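Notes from the open day at Narnard

I signed up for the June open day at Narnard expecting a corridor of posters and some decent coffee. I came home with 13 pages of notes, most of them on how a lab decides that a kitchen task has been done properly, which is my favorite subject in the world right now.

Phyllis Staniforth met our group at the door, all 12 of us, and took us straight to the simulation room. They build kitchens there, and before a robot policy gets anywhere near real hardware it has to pass what they call the Sunine rules. I'd read the short version online, but hearing Phyllis go through it line by line (with plenty of interruptions from us!) was so much better.
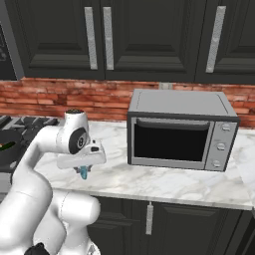
The first rule is that the success test gets written down before anyone trains anything. If the task is "close the door," the sheet has to say how closed, measured at which hinge angle, and for how long the door has to stay there. The second is that every task runs from 300 starting positions, drawn from a fixed list of seeds, and the whole list is published with the score. You don't get to drop the awkward ones. I loved this. At my own shop we've been quietly rerunning bad seeds for years, and I've already written to Rakiya Edet about stopping.

Then there was contact force. A simulated arm can lean on a cabinet all afternoon and still get full marks, so their sheet sets a force limit for each task, and any run that goes over it counts as a failure even when the job gets done. Jordan Holroyd asked whether that was too harsh on early policies. Phyllis said they had argued over it all winter and kept it, and now they report both numbers side by side.

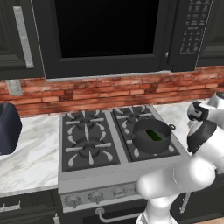

After lunch Pauline Stockdale took over for the part on stovetop tasks. Her rule is that burner state is logged at every step, including tasks that have nothing to do with burners, so a sleeve of the arm brushing a knob shows up in the record. She also wants a stop condition in every script, tested first and on its own. Around 40 of their older tasks are still waiting to be rewritten this way, and she was very frank about how slow it is.

I asked about moving from simulation to the real bench. They use a checklist called Whitlock, two pages long, signed by someone who didn't work on the policy. Speed starts low and goes up only after a clean set of runs. Lacey Ashworth from Luvenska wanted a copy on the spot, and so did I, and Pauline promised to send it to everyone on the sign-in sheet. Mine came the next morning, along with a blank success sheet that I've started filling in for our drawer task.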